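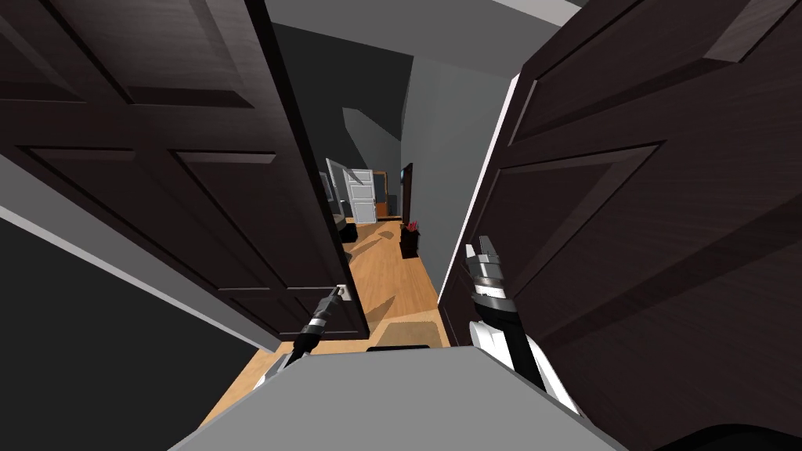
Chapter 9
Exclusive Editions and the Secondary Market

When a toy maker agrees to sell one version of a figure through one chain only, the product is called a retailer exclusive. The version may differ from the common one in very small matters: a metallic paint, a different colour of the base, a sticker on the box. For the collector these small matters are often the whole reason to buy. In this chapter we study how such agreements are made, and how they change the price which is paid later between private persons.

We begin with the case of Mollano, a maker of vinyl animals, and the hobby chain Wirico. In September Mollano delivered 2,177 pieces of its pearl-coloured otter to Wirico, at a shelf price of $24. Of these, 1,738 were sold on the first Monday. Many buyers in smaller towns such as Kandanport found the shelf empty when the store opened its doors to the general public, as members of the loyalty program had been admitted one hour before.

Three questions will guide our reading. Who carries the risk if an exclusive edition does not sell? How should a store limit the number of pieces per customer? And at which moment does a collector become a dealer? The last question is harder than it seems, for many collectors buy two pieces and sell one of them to pay for the other.

Before continuing, the student should review the terms "print run", "chase variant" and "street date" from the previous chapter. Section 9.1 treats the contract itself. The price tables in Section 9.2 follow the method of Eglītis, in which only completed sales are counted and asking prices are left out.

9.1 The exclusivity contract

An exclusivity contract names the product, the territory and the period.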